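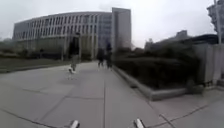
Ours stopped dead on the path with people coming up behind it, and the app still said "all normal". A reader wrote that in March under my last page on cleaning camera covers, and the comment has had more replies than the page did. Most of them ask what to buy. I would hold off on buying anything.

I look after the outdoor robot at Bellis, a small workshop that sends parts across a paved campus. It runs on a Jenach base with Cledik software. The brochure calls the pair "self-checking". I have my doubts. Fault code 797, which the manual lists as "path uncertain", came up 7 times in one month, and the self-check passed every time.

These are the things I now do in the workshop before it goes out.

Wipe the camera cover with a clean microfiber cloth and plain water. Skip the glass cleaner. It left a film on ours, and the film was worse than the dust.

Look at the picture on a real screen. A phone makes everything look sharp. If you can't tell a person from a post on a laptop, don't trust the robot to do it either.

Press the stop button by hand. Then press the stop in the app. They are separate circuits on our model, and one can fail while the other works fine.

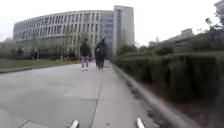

Walkers ahead, hedge and curb on the right.

Following people is where I trust the thing least. The factory setting let ours creep up behind anyone going slower than it was, and on one run it clipped a heel. Nobody was hurt, but I got a well-deserved earful. Go into the settings and raise the following gap to 3 yards. Lower the top speed too. Cledik support told me this would "reduce efficiency". Fine by me.

Check the gap again after every update. Version 1626 put ours back to the factory number without a word in the release notes. I found out with a tape measure and a cardboard box on the shop floor. Use a box for this, or an old trash can - never a coworker, however willing.

Then there are the seams. Pavement
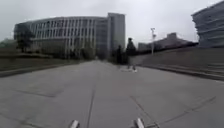
joints look like nothing when you walk over them, but a long dark one can pull a line-reading robot off course if the software takes it for an edge. Ours drifted toward the curb twice before I believed it. Cenura sells a filter that is supposed to fix this. I tried it for a month and saw no difference, so the money went to a new set of wheels.

What helped was dull: a slower speed on the jointed stretch, and a person walking beside the robot with a hand free for the stop button. We still do it that way.

Write down every fault code with the time of day and the weather. Ours is a pencil on a string by the charger. The log in the app clears itself when the battery is pulled, usually right when you want to read it.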